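November 8, 2023

Korkham flood map, second day of checking. I compared the old council layer with the new terrain data along the Juren creek, from the weir to the Stornham road. The old layer uses a 200 m grid, so a whole street can fall in one cell. On the east bank 11 parcels change from "outside" to "fringe" when I use the fine grid. I did not expect so many on this side.

The culvert under Owusu Lane is still a problem. In the model it is fully open, but the maintenance sheet gives 80 cm of free height. I put 80 and ran it again. The water goes back behind the road and stays there longer. I saved both runs, please do not overwrite the first one. 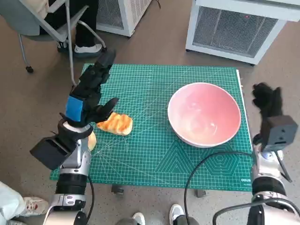
Maricica Coman wrote back that the free height was measured before the dredging, so my second run is too pessimistic and we should wait for a new measurement before the planners see any line on a map. I agree with the waiting – but I want to keep the pessimistic run as the upper case.

Sea level: the guidance value is used only at the mouth. Upstream of chainage 170 it makes no difference in my runs.

To do: ask for the dredging date, check the datum of the Stornham gauge, correct the legend (fringe and outside have almost the same blue). New runs in December, if the measurement arrives.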